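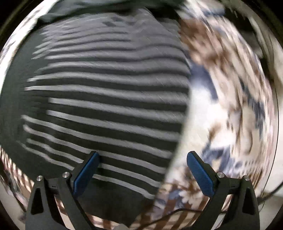
I told myself I would deal with the clothes before lunch, and lunch came and went, and it was nearly 4 in the afternoon before I started. It has been that sort of July, warm and slow, with the windows open and me finding any excuse to go and look at the tomatoes. But Annick is coming on the bus from Ledville and she needs somewhere to put her things, so out it all came. The dark garment with the light gray stripes was bunched up with everything else, lying against that busy cream and brown and navy pattern I can never decide whether I love or not (today I love it). I must have had those stripes 14 years. I wore them the summer we rented the little house in Plevbridge, number 651, with the gate that wouldn't shut, and Jovita said I looked like a very cheerful burglar!

So of course I kept the stripes. I kept the plain dark gray too, though I have plenty of dark gray and Corentin would tell me so. I did manage to let go of 21 things in all, which I wrote down on the back of an envelope because I was proud of myself, and I've put them in 2 bags by the front door for Jovita to go through first. She has dibs on the green cardigan.

My back is sore and there is still the whole bottom drawer, scarves mostly, and the wool socks that Marty gave me which itch something terrible but he always asks after them. I'll do those tomorrow while it's cool. Soup and toast for supper, the end of the good bread, and then I rang Annick to say bring a sweater for the evenings. She says she's bringing three.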